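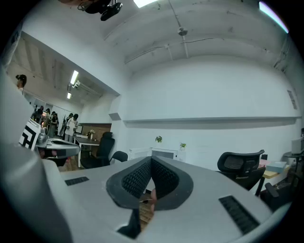
Dikstead Regional Youth Basketball Showcase: Visit Report

Representatives of the Borkowska Basketball Association attended the Dikstead Regional Youth Basketball Showcase on June 15, 2019, at the invitation of the host club. The purpose of the visit was to observe how the event is run, to watch players in the under-15 and under-17 divisions, and to discuss an exchange of coaches between the two organizations.

The delegation was received at the Jerkura Fieldhouse by Marcelino Siqueira, director of the host club, and given a short tour before the first games. The building has three full courts side by side, separated by heavy curtains that can be raised for a single championship floor. Locker rooms are on the lower level. The training room is small for an event of this size, and teams were asked to tape ankles at their own benches.

A total of 286 players had registered. Check-in opened at 7:30 a.m. and moved slowly for the first half hour, as several teams had not sent proof of age ahead of time. Mr. Siqueira noted that the paperwork deadline, set in April this year, will be moved forward. Once play began, the schedule held well. Games consisted of two 16-minute halves with a running clock until the final two minutes, and no court fell more than one game behind.

The level of play in the under-17 division was high. Roltum Academy pressed full court from the opening tip in each of its games and wore down two taller opponents. Its guards were patient against the zone and passed well out of the corner. The Dikstead team relied more on its half-court offense — a series of high screens run from both sides — and shot poorly from the foul line in its semifinal loss. In the under-15 division the gap between the strongest and weakest teams was wide, and the delegation would have preferred a second bracket for newer programs.

Officiating was consistent. Crews rotated between courts after every second game, and a senior official met with each crew at the break. Our own summer league may wish to consider the same practice.

In the afternoon, Abbas Ranjbar led a clinic on defensive footwork for visiting coaches. Some 112 people attended, more than the side court could comfortably seat. Mr. Ranjbar spent most of the hour on closeouts and on the first step after a ball screen, using players from the host club to demonstrate. Copies of his practice plans are held at the association office and may be requested by member coaches.

The two organizations agreed in principle to exchange one coach each for a week next season. Dates and lodging remain to be settled. The association thanks the host club and its staff for their welcome.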